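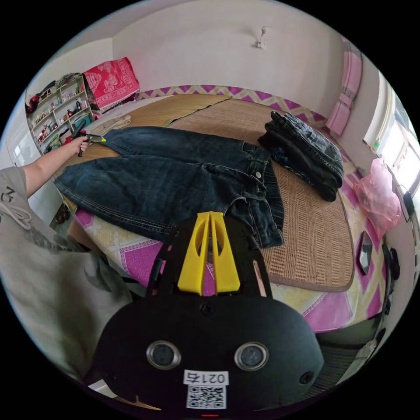 Bedroom with a large bed.

Questions from Families: Lamptey Secondary School

Who can apply to Lamptey?
Any student who finished eighth grade can apply. We have 324 students this year, and 146 of them live in the boarding house at Draltalar. The others are day students.

Is there an entrance test?
No. We read the last two school reports and we meet the student together with one parent or guardian. The meeting takes half an hour.

What is the Unudum program?
It is our early college track for grades 11 and 12. Students take two college courses each term, and the credits are written on their school record. To join, a student needs a teacher's letter and good attendance in grade 10.

Is the workload too heavy for a student who also plays sports?
It depends on the student. The Unudum classes end at 3:30, and team practice starts at 4.

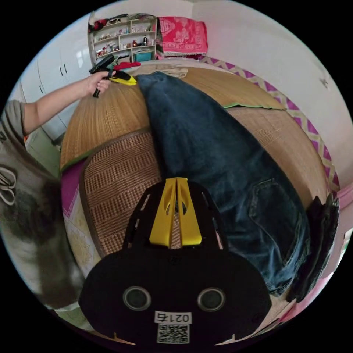
Ebenezer Bawa wrote to us that the first term was hard for his daughter, mostly because of the reading, and that she did better after she dropped one club and went to the Monday study hall.

How much is the boarding fee?
The fee is 700 per term, meals included. It can be paid in two parts.

How do day students come to school?
The Pevton bus stops at our gate at 7:20 in the morning. Please ask the office for the bus form before August.

Can a student change from day to boarding during the year?
Yes, if there is a free bed. Please write to the office first.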